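Robot Learning, Handout 6: Ranking policies in simulation
November 2018
Instructor: Remedios Lagman. Lab questions to Berwyn Hughes, who has the cluster password and guards it.

6.1 Why we bother

You have trained a policy. You believe it is better than last week's policy. To find out on hardware you would reset a table by hand a few hundred times, and by then you would have opinions about the banana that have no place in a methods section. So we build a copy of the table in the renderer and let it reset itself.

The question for this unit is narrow. If policy A beats policy B in simulation, does A beat B on the real arm? We do not ask that the success rates match. They won't. 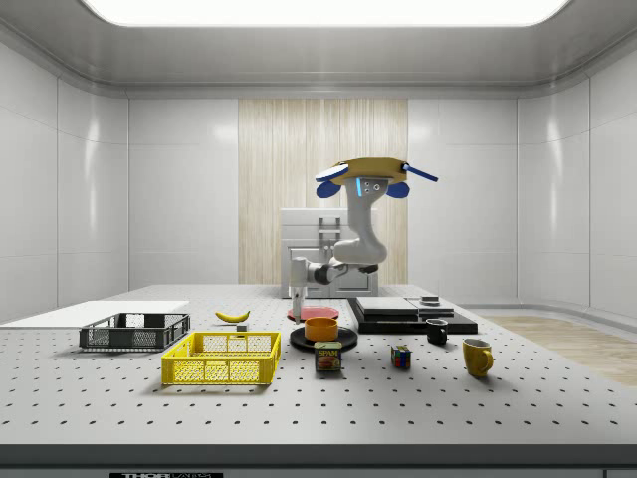

Fig. 6.1. The simulated bench, external view. Crates, plates, mugs and the Rubik's cube share the table with the arm.

6.2 Protocol

Each policy gets 2,000 simulated episodes. Object poses are drawn from the seed file, and the seed file is the same for everyone. Last year a group wrote their own and achieved first place.

Of the first batch, 1,242 episodes survived the physics check. The rest had objects starting inside other objects, a talent the real ones lack. Discard these before you compute anything, and report how many you discarded.

The real comparison uses 13 policies with 55 trials each. Compute rank correlation across policies, then bootstrap over trials. If your interval covers zero, say so in the abstract, where it will hurt.

6.3 Viewpoint

Policies trained on one camera tend to come apart on another. Evaluate from both views and keep the scores separate. Averaging them hides the failure you were sent to find.

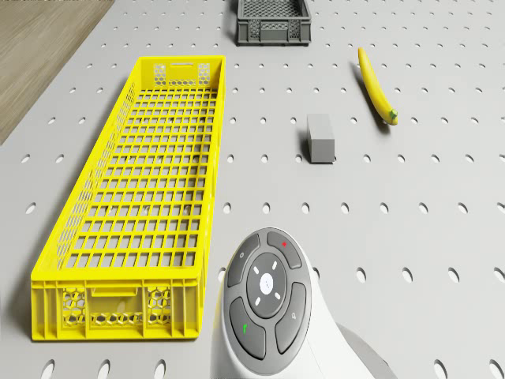 Fig. 6.2. Close view over the arm, with the yellow crate at left and the banana beyond the gray block.

Note how much of the table the arm itself can cover. A policy that loses its target behind its own elbow should be scored as a failure, however sympathetic you feel.

6.4 For next time

Read Kramer's notes on contact parameters, skipping section 2 (he has since changed his mind). Rerun the Bolto baseline with friction halved and bring the ranking table. One page, axes labeled.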